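We use cookies to remember your preferences and to understand how our media pages are used. Accept all | Manage settings

Category: Media releases > Workplace and operations

MEDIA RELEASE

Videl to extend robotic packing at Wamville distribution centre, with no positions removed

WAMVILLE, Mar 15, 2026 — Videl, the mixed-goods fulfilment company, has confirmed that it will extend the use of robotic picking and packing at its Wamville distribution centre, following a trial on the small-goods line that began in November. The extension will bring the number of automated packing cells at the site from one to five.

The Wamville centre employs 758 people across receiving, storage, packing and dispatch. Of these, 127 work on the small-goods line, where individual items are taken from bins, checked against an order and placed on trays before being wrapped. The work is repetitive, and it has long been the area of the centre with the most requests for transfer to other duties.

Under the program, the new cells will take over the tray-loading stage of selected orders. Employees on the line will move to order checking, cell supervision, exception handling and the packing of goods the equipment is not suited to, including glassware, garments and items above the weight limit. Videl has given a written undertaking that no permanent position on the small-goods line will be made redundant as a result of the program, and that rates of pay will be maintained for every employee whose duties change.

The cells have been supplied by Rirari, which also provides the gripping equipment and the software that plans each movement. Maintenance and safety certification will be carried out by Çınar, the engineering contractor already responsible for the conveyors at the centre.

Small goods present a particular difficulty for automated handling. A single order may combine rigid, rounded and flexible items, and each must be grasped differently. The trial catalogue consists of 3,415 product lines, selected by packing employees with experience of what tends to roll, crush or slide. Items that employees identified as troublesome were placed at the front of the testing schedule, and several changes to the grip settings were made on their advice.

Testing of new items takes place at a bench set apart from the line. Employees who have completed the operator course take part in these sessions during paid hours, and are authorised to stop the cell at any time without seeking approval from a supervisor.

The operator course is open to all employees on the small-goods line, regardless of length of service or previous qualifications. It covers safe entry to the cell, clearing a dropped item, reading fault messages and recording a failed pick. Those who complete it will be classified at the next level of the site agreement. Employees who prefer not to work with the equipment may remain in manual packing, which will continue on every shift.
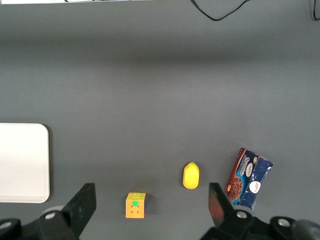 Page last updated: Mar 15, 2026

Test goods at the bench: a puzzle cube, a yellow fruit-shaped item and a packet of chocolate cookies, with a white tray to the left.

The company acknowledges that the trial raised concerns among employees, chiefly about the pace of work and the use of performance data. In response, the speed of each cell will be set by the employee supervising it, within limits agreed for the shift. Data recorded by the cells will be used for maintenance and grip improvement only, and will not form part of any individual performance review.

Rosters will also change. Employees on the small-goods line will rotate between checking, supervision and manual packing during each shift — an arrangement sought by employee representatives before the trial started. Seating will be provided at all supervision stations, and the height of the checking benches will be adjustable.

Installation of the four additional cells will proceed one at a time, and each will run alongside manual packing before it is assigned customer orders. Customers of the Wamville centre are not required to take any action, and order cut-off times are unchanged.

Employees with questions about the program should speak with their shift manager or the site training office. Media enquiries may be directed to the Videl corporate affairs office.

Tags: automation, workplace change, training, Wamville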